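Sorting and Nesting Plastic Tableware in a Small Space
Student project report, Oltness College, Household and Storage Design

1. Purpose

The project started with a simple question: how much shelf space can a shared kitchen save if its bowls and cups are nested instead of standing side by side? The student kitchen at Akham Hall has one open shelf, 51 cm deep, and by the end of the week it is usually full. We wanted a stacking rule that a person could follow without reading instructions.

2. Materials

We used bright plastic bowls and cups from the Karimi picnic range, bought in different sizes. Everything was laid out on one cloth-covered table before each trial.

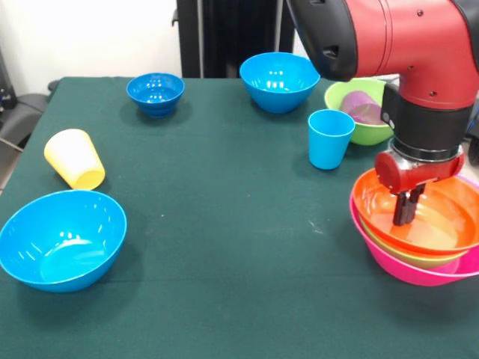 Plastic was chosen over china for two reasons. It is light, and a dropped piece can go straight back on the table. The colors also helped with note-taking, as we could write "dark blue" on the sheet and skip measuring. Dark blue was the smallest of the bowls in that layout, so it became our test of whether a small bowl should go in first or last. Cups were harder to plan for. The purple one tipped on its side in the green bowl takes up nearly the whole inside, and nothing else will sit flat on top of it.

3. Method

Each trial began with the pieces spread out. They were then grouped following one of two rules. Rule A put bowls inside bowls and cups inside cups. Rule B allowed any piece to go inside any larger one. We ran 44 trials in July, each with a limit of 60 seconds, and measured the table area in use at the end.
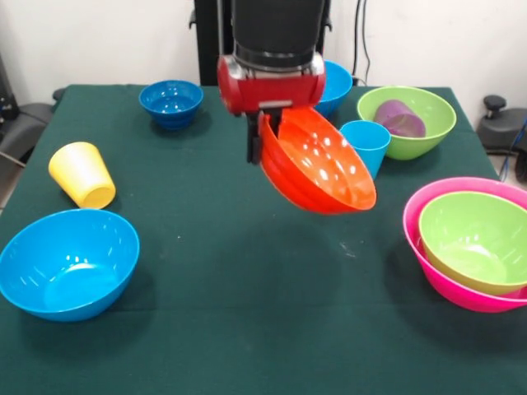
One reader of our first draft, Eltis, objected that Rule B was bound to win on space and that we should have asked how easy it is to get one cup back out. We agreed and added a retrieval step to the later trials -- taking out a single named piece and leaving the rest standing.

4. Results

Rule B used less area, as expected. The smallest result was 570 square centimeters. Rule A came out larger but was quicker at the retrieval step, mostly because the cups could be lifted as a set.
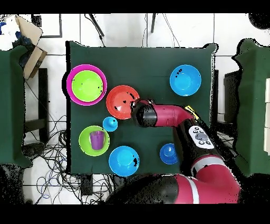 Mixed stacks gave the most trouble when two bowls were close in size. The inner one sat low and there was very little rim to get hold of. A bowl with a clear difference in width came out easily. Cups placed upright inside a bowl were also easy to lift, though they made the stack too tall for the shelf.

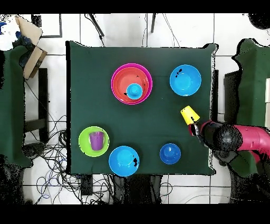 Figure 4. Pink, orange and light blue pieces nested; purple cup on the green plate.

5. Limits and further work

We did not test lids or handles, and the table is wider than the Akham shelf. Plates were hardly covered. A second round should use the real shelf and include the retrieval step from the first trial on.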